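How to follow a severe weather warning when details are still coming in

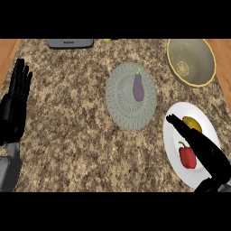

When should I go indoors if a thunderstorm is on the way?

Go in as soon as you hear thunder, and stay in until 30 minutes have passed since the last rumble. Lightning can strike well ahead of the rain, so a dry sky overhead is no guide.

The rest of this page covers what to set up beforehand, what to do while a storm is close, and how to read the news reports that follow one. It was last checked on 7 January 2022.

Before the season starts

Thunderstorms become more common in our area from April. Set the following up before then.

Turn on weather alerts on your phone. Look in the settings for emergency or severe weather notifications, and check that they can sound when the phone is on silent.

Find out which local station covers your district. In Wustgate and the villages north of it, the reports for Linance usually apply as well. Ploralholm is treated as a separate district, even though it is only 22 kilometres away by road, and a warning for one does not automatically cover the other.

Keep a battery or wind-up radio somewhere easy to reach. Mobile masts can lose power in a bad storm.

Pick your shelter. A solid building with wiring and plumbing is best. A car with a metal roof and closed windows is the next choice. Tents, open-sided shelters, golf buggies and sheds do not protect you.

While the storm is close

1. Stop outdoor work, sport or training at the first thunder. Do not wait to finish a match or a job.

2. Move to your shelter by the shortest safe route. Keep away from lone trees, metal fences and open water.

3. If you are in a group and cannot reach shelter, spread out. Several people can be hurt by one strike when they are standing close together, as the current travels through the ground.

4. Indoors, stay off corded phones and leave the shower and the washing-up for later. Mobile phones are fine to use as long as they are not plugged in.

5. Restart the 30 minutes each time you hear thunder again.

If someone is struck

Call the emergency number straight away. A person who has been struck does not carry a charge and is safe to touch. If they are not breathing normally, begin chest compressions and carry on until help arrives. Use a defibrillator if there is one nearby. Anyone who has been struck should be seen by a doctor, including those who seem well – some effects show up hours later.

Reading the first reports

Early reports of a storm often disagree. After the Bakilana storm, one account gave 297 homes without power while another gave a much lower figure. Both were published within the hour, and they covered different areas.

Check the time on the report first. A page that has been updated will often keep its old headline.

Look for who is being quoted. A statement from the fire service, the hospital or the power company carries more weight than a post from someone who heard it from a neighbour.

Note the wording. "Confirmed" and "reported" mean different things, and a careful newsroom will keep them apart.

Wait for 2 separate sources before passing on anything about deaths or injuries. If both lead back to the same social media post, count them as one. Families may not have been told yet.

If you have shared something that was wrong, correct it in the same place you posted it – deleting it will not reach the people who have already read it.

After the storm

Stay clear of fallen cables and report them to the power company. Photograph any damage to your home before you tidy up, and keep receipts for urgent repairs. Check roads on your route before setting out, as closures can last 3 days or longer where trees are down.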